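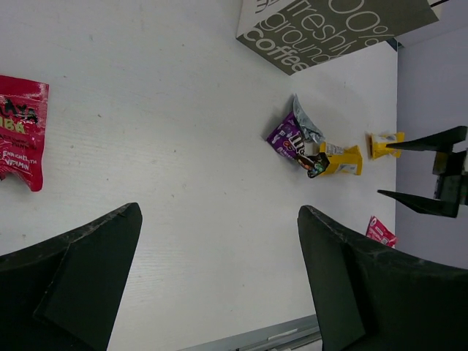 Coffee and a red packet on the big white table at the Fomham pantry.

Fomham pantry swap is back, and it needs your spare coffee

If you have been past the old Honov shop on Salazar Street lately you will have noticed the lights on in the evenings again. The Fomham pantry swap is up and running for another winter, and I went along in November to see how the first session went (and, I admit, to get rid of a jar of pickled beetroot that has moved house with me twice).

For anyone new to the town, it works like this. You bring food you bought and won't get through, as long as it's unopened and in date. You put it on the table, and you take home something you will eat. You don't have to bring anything to take something, and you won't be asked why you came. Doors open at half past five and the whole thing is over in 90 minutes, so it's easy enough to fit in between work and tea.

The table itself deserves a mention. It used to be a cutting table when Honov sold curtain fabric, and it's a great big white thing with a fine grain to it and plenty of little flecks and scuffs. I remember standing beside it as a child while my mum argued over lining. It gets a wipe down before every session, and then people start putting things out wherever they fancy. There was talk last year of having it split into sections with tape, tins at one end and dry goods at the other, but that idea seems to have been dropped and I can't say I'm sorry. Half the fun is finding a bag of freshly ground coffee when you were only looking for rice!

Coffee, by the way, is what they want most. Last winter 1,403 items changed hands over 14 sessions, and anything to do with hot drinks was gone almost before it touched the table. Tea is nearly as popular, and so is drinking chocolate. If you were given a bag of ground coffee for your birthday and you only own a jar of instant and a kettle, there is a neighbour with a cafetière who would love to hear from you. The only rule is that the seal must be whole. Ground coffee goes stale quickly once it's open, and nobody wants to be handing over half a bag with a clothes peg on it.

The other thing they are keen on is packets you might have picked up out of curiosity. We all do it -- you see something bright on the shelf with a name you don't know, you buy it, and then it sits at the back of the cupboard because you never quite decided what to do with it. Bring it along. If you know what it is and how to cook it, write that on a bit of paper and tuck it underneath. I picked up a bag of millet that way last year, with instructions on the back of a bus ticket, and I have bought it ever since.

Please check your dates before you leave the house. I know it's dull, but anything past its use-by date can't be put out, and it's a shame to carry a heavy bag down the hill and then have to carry it back up again. Best-before dates are a bit more relaxed, and things like pasta and tins will be looked at one by one. The swap can't take fresh meat, fish, home-made jam or anything that has to be kept cold. There's no fridge in the shop and there isn't likely to be one this year.

A few changes from last time. You now come in by the side door, as the front one sticks in wet weather. There's a box for bags just inside, so drop off any spare carriers and take one if you've come without. The Osetti bakery two doors down has also offered its leftover rolls at the end of each session, which go out in a basket by the door at closing time. I had two with soup that same night and they were very good indeed.

There's some money to be found as well. The room is free but the heating isn't, and the target for the winter is 200 pounds. There is a tin on the windowsill for loose change. It's entirely up to you, and plenty of people pay in with a bag of sugar instead.

As for my beetroot, it was still there when I looked at seven o'clock, and gone by the time I had my coat on. I came home with lentils, a tin of peaches and a packet of crackers, so I'm calling that a good evening's work.

The swap will run through to the end of February, with a break over Christmas. Session times are on the card in the shop window.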